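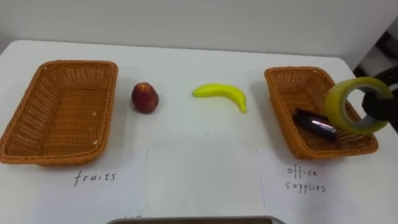
Trade > Packaging > Interviews

Features Interviews Standards Suppliers Archive

What holds a carton shut: Gregor MacRitchie on tape, cold and dust

Most claims for damaged cartons name the carrier. Gregor MacRitchie, who has tested closures for the packaging consultancy Odholm for much of his working life, would like more of them to name the tape. He spoke to us in July from the firm's test room, where the conditioning cabinets were audible for the length of the call.

His objection is to the way tape is bought. "It gets ordered by width and price. The purchasing sheet says clear, 48 millimetre, and there's a box for cost per roll. Nothing on the sheet asks what the board is made of or what temperature the packing floor is at six in the morning."

The board matters more than it used to. Recycled liners have shorter fibres and often a dustier surface, and a pressure-sensitive adhesive can only bond to what it touches. On a poor liner, MacRitchie says, the tape comes away carrying a layer of fibre with it. Buyers tend to read this as a strong bond. He reads it as a weak board, and in some cases recommends a wider tape to spread the load over more of the surface.

He separates the common adhesives by behaviour. Hot melt rubber grabs quickly and suits a fast line at moderate temperatures. Acrylic is slower to build and is less troubled by sunlight and age. Natural rubber solvent adhesives unwind quietly and tolerate cold board, at a higher price. "People ask me which one is best. I ask where the carton will be in a fortnight. If it's in a shed in Kalgoorlie, that's one answer. If it's in a chiller, that's another."

The odholm method for comparing them is plain. Cartons are packed to a fixed weight, sealed with a single centre strip, and held under constant conditions until the flaps lift or the test period ends. The current series used 600 cartons, divided between three tapes and two grades of board, with the centre strip applied by machine and by hand. The longest hold was 53 days.

Application method produced the widest spread in results. "A machine has a roller and the roller has a spring. The pressure is the same at carton one as it is at carton 4000, provided somebody has cleaned the roller. A person with a dispenser presses hard in the morning and lays it on gently by the afternoon. The adhesive needs pressure to flow into the surface. Without that you've put a plastic strip on top of a box."

His advice for hand sealing is to wipe the strip down firmly with the palm, from the middle of the seam outward, and to carry it over each end panel by at least 60 millimetres. He does not favour adding a second strip on top of the first. If the first has not bonded, the second is holding on to the first.

Kiprono Were, who manages dispatch at the parts distributor Simiyu, joined the call to describe how this worked in practice. The company had been losing cartons at the bottom seam, mainly on heavier orders. It had already changed tape supplier, from Sedico to Vurkico, with no difference in the return rate.

"We were arguing about brands," Were said. "Then Gregor asked where the tape was kept, and it was kept next to the roller door. In winter it was colder than the cartons. We moved it inside, on a shelf near the benches, and started bringing out a day's supply at a time."

MacRitchie is careful about how much weight to put on that. The distributor also serviced its sealing heads in the same month, and he would not attribute the improvement to either change alone. Cold adhesive is stiff adhesive, he says, and the direction of the effect is well understood, but the size of it on that floor was never measured.

Storage is the part of his work he finds hardest to get into a specification. Rolls should lie flat on their sides in the carton they came in, away from direct sun, and the oldest stock should be used first. A roll left standing on its edge will flatten over time and feed unevenly. Dust on the exposed edges is carried into the seam as the roll unwinds.

On paper tapes he is neutral. Water-activated paper bonds into the fibre of the liner and is difficult to remove without showing it, so it has a place where tampering is a concern. It also needs clean water, a working brush and an operator who checks both. Were trialled it on one bench and has kept it there for export orders.

The next series at Odholm will look at cartons sealed at one humidity and stored at another. MacRitchie expects the board to move before the tape does. The cabinets are booked until the end of spring.

We use cookies to remember your preferences and measure site traffic. Accept Manage settings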